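Photo Gallery: The Kitchen Table

Home > House > Gallery

Posted Monday, December 19, 2022 by Lavanya Bhat

The gallery pages go through the house one area at a time. The hallway and the front room are already up. This page is for the kitchen, and mostly for the round orange table, where most of the clutter in the house ends up.

We moved into the house on Junatdale in March. The kitchen cabinets were already in and we have left them alone. The table came later. Satish Nair found it in a listing from an office that was closing, and the price was $37 if we collected it the same day. It did not fit in the car. Satish borrowed a van, and it took him and Revathi Annamalai most of an evening to get it through the back door on its side.

We had planned to paint it or cover it. The orange was brighter than any of us would have picked. After a couple of weeks we stopped talking about paint, and the cloth Geetha Thevar bought for it is still folded in a drawer. A plain top is easy to wipe, and you can see at once what has been left on it.

The table has no fixed use. We eat there, sort the mail there, and unpack the shopping there before it goes into the cabinets. By the end of the day there is usually a tissue or two, something from a candy wrapper, and bits that fell out of the vegetable bag. The rule is that the top gets cleared every night before the last person goes up. Anything that belongs to someone goes in the tray on the counter. Anything else goes in the trash or the compost.

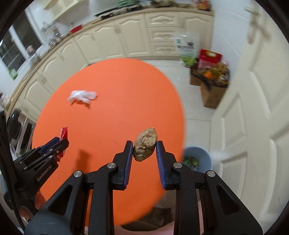
Small trash takes longer to clear than the dishes do. Plates get picked up in one trip. Scraps have to be looked at first, since some of them can be composted and some can't, and dried-out roots crumble if you squeeze them. We pick up the larger pieces one by one and wipe up the crumbs at the end with a damp cloth. Wiping first only pushes the crumbs to the edge and onto the floor.

Wrappers are the other thing. The shiny kind is not accepted in our recycling, so those go straight in the trash. Tissues go in the trash too. Bindu Joseph used to put them in the compost, but they stayed in clumps and we gave that up.

For the top itself we use dish soap and warm water. We tried a spray cleaner from Tekel for a month and it left streaks that showed up under the ceiling light. A scouring pad is a bad idea on this kind of surface. There are a few scuffs and pale scratches on it now, and we have not found anything that takes them out. Satish would like to try car polish. The rest of us would prefer that he test it underneath first.

Seating is still not settled. A round table this size takes seven people if nobody minds touching elbows, and we own four chairs that match and two that don't. The seventh person gets the step stool. If you have a chair you are getting rid of, Geetha is the one to write to.

A few notes for anyone staying over the holidays:

The tray on the counter is emptied on weekends. If you are missing keys, earbuds or a library card, look there first.

Ginger, garlic and onions go in the low basket by the window, and not in a plastic bag. We lost a whole bag of ginger that way in the fall.

Compost goes out when the lid no longer closes. The bin is behind the shed, past the water barrel.

Please put a mat under hot pans. The top has no burn marks so far.

The grocery list is on the side of the fridge. Cross things off once they are bought, and leave the receipt in the envelope next to it if you want to be paid back.

The pantry shelves will be on the next page, once Revathi has finished relabeling the jars. She has done 14 so far and has run out of labels. After that comes the laundry corner, which still needs a shelf put up before it is worth showing.

Previous page: Front Room
Next page: Pantry (coming soon)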